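Subject: Re: [choir-list] Anthem for a small choir, organ with no pedals

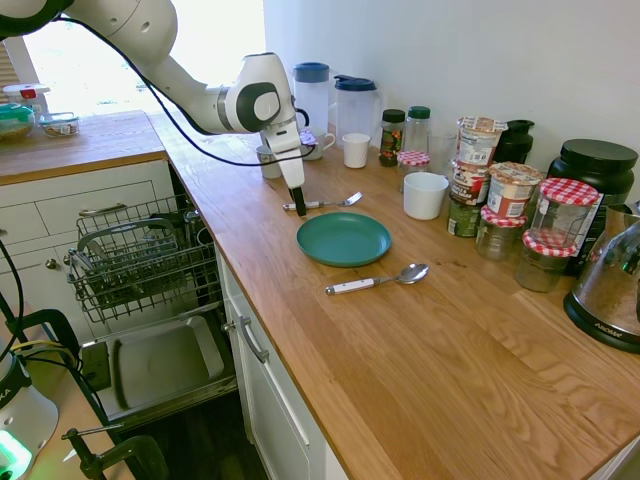
Fork, spoon and teal plate on the kitchen counter.

Hello everyone, and a belated happy new year to those I haven't written to since December.

On 10th February a member at Alulik wrote:

> We've lost the use of our big organ until the blower is
> rebuilt, and will be singing with a one-manual chamber
> instrument, no pedals. I have two tenors on a good week
> and one bass who reads. Has anyone got an anthem for the
> weeks after Easter that won't sound thin? We've done the
> Kaewsai setting to death.

I do feel for you, as we spent the better part of a year in the same boat at Nellevska. My first suggestion is to stay with the Kaewsai book but turn to the back of it, where there are some lovely three-part pieces (soprano, alto and one men's line) that hardly anyone seems to sing. Number 164 is my favourite. The men's part sits between the B flat below middle C and the D above it, so your tenors and your bass can share it quite happily, and the accompaniment never needs a 16-foot sound. I'd take it a shade faster than marked – the middle section can drag terribly if the altos are enjoying themselves, and ours always are!

The other thing I'd try is a plain hymn tune with a descant. We use 413 in the old green hymnal: verse one in unison, verse two unaccompanied if you're feeling brave, and the last verse with everyone in and the descant on top. It fills our building, which seats about 55, and I've heard it sound very fine in somewhere a good deal larger.

As for the accompaniment, do keep the left hand low and leave out the tenor doubling. I used to play every note on the page out of loyalty to the composer, and it came out muddy as anything. A cello on the bass line is a real treat too, if you've a student nearby who'd like the practice.

I have a spare set of the Grokberg Alleluia as well, a bit dog-eared, with our breath marks pencilled in. You're welcome to borrow it until winter – just send me your postal address off-list.

Warmest wishes to you and your singers,
The organ bench at Nellevska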